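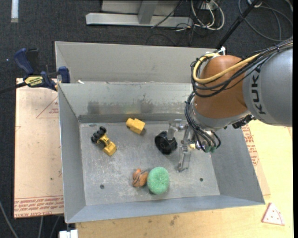

The bin method, four weeks in

I have a low opinion of toy storage advice. Most of it comes from people selling baskets. So when Dorottya Bodnár told a bunch of us parents in July that the whole problem could be fixed with one big bin and one rule, I said sure, and I meant no.

Her rule goes like this. Everything on the floor at 7 goes in the bin. You don't sort it. Whatever gets asked for by name comes back out, and whatever sits there for 20 days leaves the house. She claims she got rid of half her playroom this way and there were no tears. I have met her kids and I have my doubts about the tears.

I tried it anyway.

What I wanted to know was what ends up at the bottom. The big favorites get fished out in minutes, so the leftovers should be the junk, right? In the metal bin it's a pretty typical crop: a small yellow vehicle with black wheels, another yellow blocky piece, a round green ball with a spongy texture, a lumpy little orange-brown thing, a black wheel. If you have kids you own some version of all of these and couldn't say where any of them came from.

According to the method, that's a giveaway pile. I don't buy it. A loose wheel never gets asked for by name, since no four-year-old knows what to call it, but throw it out and you will hear about it the next time the truck comes out of the closet. Same with odd blocks. The rule measures vocabulary more than it measures love.

The ball is a different story. Ours had gone a week without a mention and then turned out to be "the planet," and had been the planet for some time, and I was expected to know this.

Now, the bin itself. Dorottya swears by sheet metal because you can't wreck it. Fine, it's tough, but gray metal shows every scuff and smudge, and have you ever heard a box of blocks get dumped into one? I was on the phone with my brother and he asked if I'd had an accident. For a playroom I'd go with something softer. I looked at the Vostanden, a fabric tub with handles, and at one from Ravn that costs too much and has a lid. A lid is a mistake. A lid is where the books go, and then nothing gets put in the tub because of the books.

Slanted sides are the one thing I'll give the metal style. Small stuff slides down to the flat part where you can see it, and you don't get that dark corner full of crayons and raisins.

Gilberto Arboleda, who commented on my last post, wants to know if I'd recommend the method. Half of it. Put everything in one place at the end of the day, yes, that part takes a few minutes and my feet have thanked me. The 20 days I've dropped. I go through the bottom myself now with a cup of coffee, wheels into a jar, obvious trash out, mystery lumps back in for another round.

He also asked whether the kids do the cleanup. One of them does. The other one supervises.

Next time I'm going after the bath toys, and I already know I'm not going to like what's inside them.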